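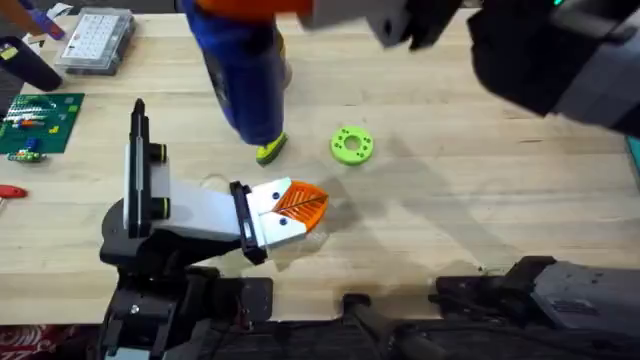
Kennziffer 471 - Drevilham, Standort Jerkden

## Mitarbeiter (m/w/d) Werkbank und Kleinteilemontage

Für die Baureihe Trunano besetzen wir zum nächstmöglichen Zeitpunkt eine Stelle in Teilzeit. Die Tätigkeit umfasst das Bereitstellen, Fügen und Prüfen von Kunststoffteilen an einer Werkbank mit heller Holzplatte. Die Stelle ist auf sechs Monate befristet, eine Verlängerung ist möglich.

### Aufgaben

- Bereitlegen der Lochringe und der gerippten Formteile nach Stückliste
- Sichtprüfung der Bohrungen, Entgraten mit Handwerkzeug
- Aussortieren und Kennzeichnen von Teilen mit Verzug
- Abräumen und Reinigen der Arbeitsfläche zum Schichtende
- Eintragen der Ausschussteile in das Bankprotokoll
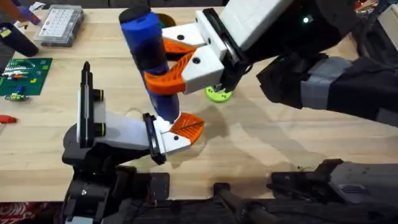
**Muss eigenes Werkzeug mitgebracht werden?**

Werkzeug wird gestellt. Sicherheitsschuhe gibt die Materialausgabe am ersten Arbeitstag aus.

### Anforderungen

Vorausgesetzt werden sicherer Umgang mit Messschieber und Lochlehre sowie Deutschkenntnisse, die zum Lesen der Arbeitsanweisungen ausreichen. Eine abgeschlossene Ausbildung ist nicht erforderlich. Erfahrung mit 3D-gedruckten Bauteilen ist von Vorteil - insbesondere beim Nacharbeiten von Bohrungen.

### Rahmen

Arbeitsort ist die Halle Björklund, Raum 71. Gearbeitet wird an drei Tagen pro Woche, der Freitag ist frei. Die Einarbeitung erfolgt an der Bank und dauert eine Woche.
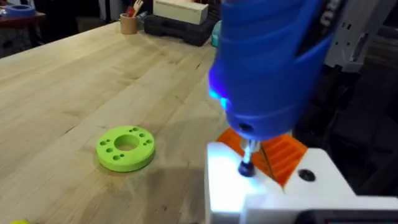
*Seite zuletzt geändert: Mai*

### Bewerbung

Einzureichen sind ein tabellarischer Lebenslauf und vorhandene Arbeitszeugnisse, zusammengefasst in einer PDF-Datei. Die Kennziffer ist im Betreff anzugeben. Unterlagen in Papierform werden nicht zurückgesandt.

Zum Auswahlverfahren gehört eine Arbeitsprobe an der Werkbank - Teile nach Liste auslegen, vermessen, Abweichungen notieren. Fahrtkosten werden nicht erstattet.

Ansprechpartnerin: Märta Granström, Fertigung Jerkden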